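Courses > Packaging and Materials > Handouts > Unit 6

Unit 6: Wear on metal surfaces, and why we should look at it 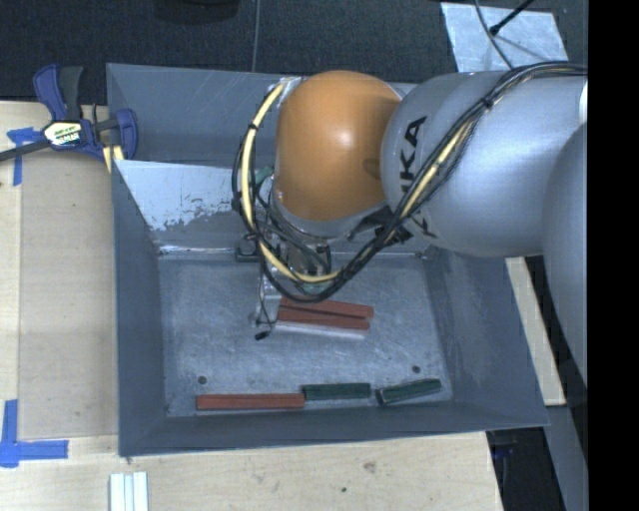

In the last unit we spoke about how a surface is protected. Now we continue with what happens to it when the protection is used up. Please read these notes before the exercise session in November, and bring your own questions on paper.

6.1 Three words which are often mixed

Students like to say "the metal is damaged" for everything. In this course I ask you to be more exact.

Scuffing is when two surfaces rub over a wide area and the shine becomes dull or cloudy. Very little material is lost. You can often see it but not feel it with the finger.

A scratch is a narrow line made by something hard and sharp. It has a direction, and the direction is information. If all scratches go the same way, the load also moved the same way.

Flaking belongs to the coating. The layer lets go of the metal in small pieces, and the border between the covered part and the bare part is ragged. A coating which was worn down slowly by rubbing has a soft border, so the shape of the border helps you to tell the two cases apart.

6.2 Where the coating fails first

Edges and corners come first. Wet paint pulls away from a sharp edge while it dries, so the layer there is thinner from the beginning. After that come the places where goods land, and after that the places where water can stay.

The Tahiri case, which we will use until the end of the term, is a small company that sends castings to its customers in open steel containers. They had 47 containers of the same type, all painted in the same year. When Fanni Dobos made her thesis there, she found that 19 of them had lost paint down to the metal on the inside of the rear wall. The front walls were nearly always fine. The workers tipped the castings in from the front, and the parts hit the opposite side.

The company first wanted to buy a harder paint. Her advice was to hang a rubber mat on the rear wall during filling. I mention this because the exam graders (I am one of them) are happy when you look at the process before you look at the catalog.

6.3 Measuring the layer

We use the Trolum gauge in the lab. It is old, but it is reliable if you zero it on bare steel each time you begin. Take five readings per wall and write down all of them, also the strange ones. Do not write only the average. With a coated part I would like to see where the thin place is, and the average hides it.

The gauge gives micrometers. A careful group needs 20 minutes for one container.

6.4 Cost

In the Tahiri case the full repainting was offered for 2,000 euros, and touching up by hand was cheaper in the first year. For the homework, compare both over six years. State your assumptions in the first paragraph. Last year many papers had a correct table and no assumptions, and I could not give full points.

Reading: chapter 4 of the course book, without the part on zinc.

Shared 19 times | 3 comments

Comments

Plunder: Is the part on zinc also out for the exam, or only for this unit?

F. Dobos: Small correction to 6.2, the mats were hung on the rear wall and also on half of the left one. Otherwise it is as I remember.

vokoto: the link to the homework sheet opens unit 5 for me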